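Storkadlow Members' Forum
Storage and Handling > Tables, Surfaces and Labels
Topic: Short labels on small boxes, and a suitable background for sorting tables

Posted by: trarnard_stores
2021-07-10

Members are invited to comment on two matters before the handling guide is reissued in August. The first is the wording of labels on small boxes. The second is the choice of surface and wall covering where small items are laid out for sorting.

The current guide states that a label must be legible at arm's length and must identify the contents without reference to a list. At the Trarnard store we hold 300 small boxes, and many of them are too narrow for a full description. Staff have therefore adopted short forms. A black box with a white label reading "Vis" is typical of the practice. The contrast is excellent and the lettering can be read at once, but the word does not tell a new member of staff which shelf the box belongs to.

The table itself is beige with a fine speckle, and the walls around it carry a gray-and-white striped paper with dark damask bands. The flat board with the two gray-blue pads is kept out during sorting. I would be grateful for views on whether the pads should remain on the table or be returned to the drawer between boxes. 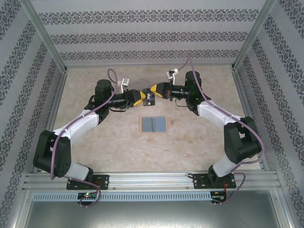
Aoi Higuchi
Re: Short labels on small boxes

I do not support short forms of this kind. In French, "vis" means screws. In another office the same three letters could be taken for "visitor" or "visual". A label that depends on the reader knowing the habits of the store does not meet the guide as written. I would request that the full word be used, with smaller type where necessary, and that the shelf number be placed on the end of the box.

With regard to the pads, I have no objection to their remaining on the table, provided that they are wiped down at the close of each session.

prolier_records
Re: Short labels on small boxes

The previous reply sets a standard that is difficult to meet on very small boxes. We relabeled 67 of them last year using the full wording. The type had to be reduced so far that staff were bringing each box to the window to read it. We have since returned to short forms, and a printed key is fixed inside the cabinet door. Requests for assistance have fallen, and boxes are being returned to the correct place.

I agree that the shelf number belongs on the end. Please note that end labels should be applied after the box has been closed and checked for fit, as a label that overlaps the lid will tear.

Aoi Higuchi
Re: Short labels on small boxes

A key inside a cabinet door is of no use once the box has left the room. I maintain my position, although I would accept a short form on the face if the full word is given on the underside.

samarakoon_facilities
Re: Table surface and wall covering

I wish to address the second matter, which has received little attention so far. The guide recommends a plain, matte surface in a single color. In my view the recommendation is too strict. A beige surface with some pattern in it is restful to work at for long periods and does not show every mark. The difficulty arises only with pale or wood-colored items, which stand out less than dark ones. A black box on beige presents no problem whatever. A light natural-wood block next to a pale blue one is a more demanding test, and I would ask members to consider how readily they can tell each item from the table.

My own assessment is that the blue is distinct and the wood is acceptable. Where a collection consists mainly of unpainted wood, a darker mat should be provided. Mats suitable for this purpose are listed in the Prolier supply schedule, where the minimum order is 100.

I am less comfortable with the wallpaper. Stripes and damask together are handsome in a sitting room. Behind a sorting table they compete with small objects, particularly for staff who are seated and looking across the surface – a plain gray would serve better.
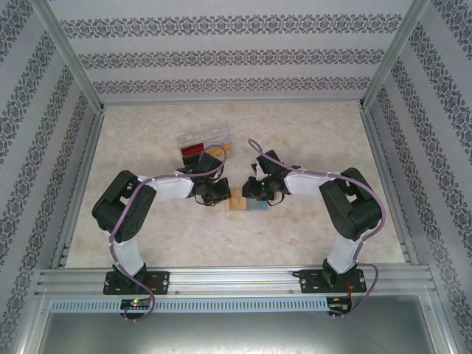

Re: Table surface and wall covering – reply from trarnard_stores

Thank you for the detailed comments. The wallpaper will stay for the present. It is sound, it is clean, and staff have not reported any difficulty with it. I accept the point about unpainted wood and will propose wording to the effect that the surface should contrast with the majority of the items handled. The requirement for a single color would then be removed.

prolier_records
Re: Table surface and wall covering

We would support that wording. We would not support a compulsory mat, as mats move when boxes are slid across them.

Aoi Higuchi
Re: Table surface and wall covering

Agreed as to the surface. On labels, I ask that my objection be recorded and that the full word on the underside be included in the draft as an option.

trarnard_stores
Re: Draft wording

The objection is recorded. The draft will contain both label options, and members may submit corrections in this topic until it is closed.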